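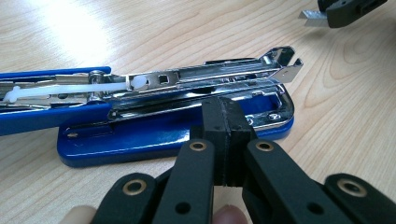 The blue stapler, opened up with the channel showing.

Desk Things, Part Two: The Stapler

This is a small gallery about the office supplies in our workroom on Cuvbridge. The first part covered the hole punch and the tape dispenser. I put this part together in April and have added to it a little.

The stapler has a blue plastic base and handle with a chrome channel between them. I bought it secondhand in a box of desk supplies, with a half-used pack of Halitz staples thrown in. The box cost less than a new stapler would have. We staple the Clostisstead newsletter with it, 12 pages an issue, so it gets regular use.

To load it, lift the top until the channel is clear, draw the pusher back and lay the strip in with the points down. Do not force a strip that sits crooked. Most of our jams have come from broken ends of old strips left at the front. A thin pair of tweezers gets them out.

The metal plate on the base is what bends the legs of the staple. If the legs come through flat on one side and bent on the other, look at the plate before blaming the staples. The little screw in ours gets checked whenever the stapler is cleaned.

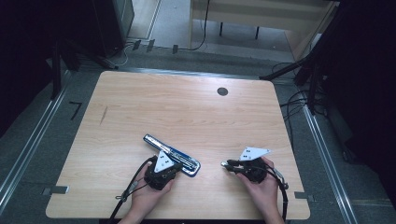

Fanni Balogh wrote in to say that she stopped buying the cheapest staples after one box of 2000 gave her a jam every few pages. She also keeps her strips in a tin, as the cardboard boxes split at the corners and the strips snap in the drawer. I have moved ours to a tin as well.

She asked how many sheets ours will take. I get 23 through on ordinary copy paper. At 30 the legs do not reach the back page, and I use a binder clip.

Part three will be the scissors and the paper trimmer.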